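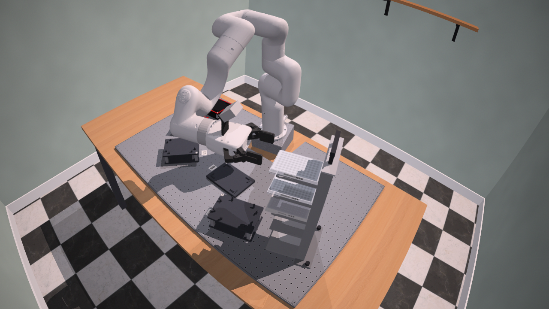 Equipment planning, July update. The simulated bench is built and the Irnstead money is still unspent. I would keep it that way for now. Tagle claims 500 plate moves a shift; our best simulated run gave 486, with no spills, jams or tired staff in it.

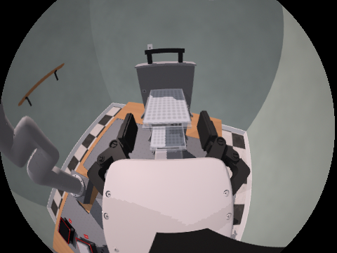 Seluline's quote leaves out the rack and the stands, and its 45 days for delivery to Rirkton looks hopeful. We have asked for both again in writing.

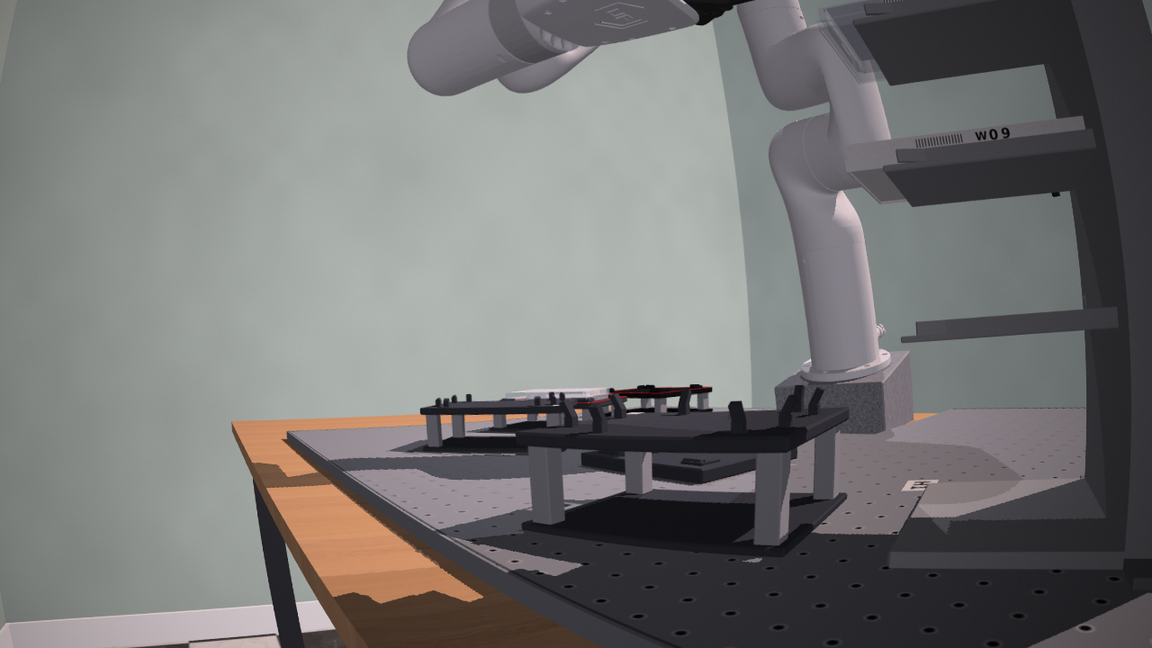
Simulated bench: plate w09 in the rack, raised stand in front.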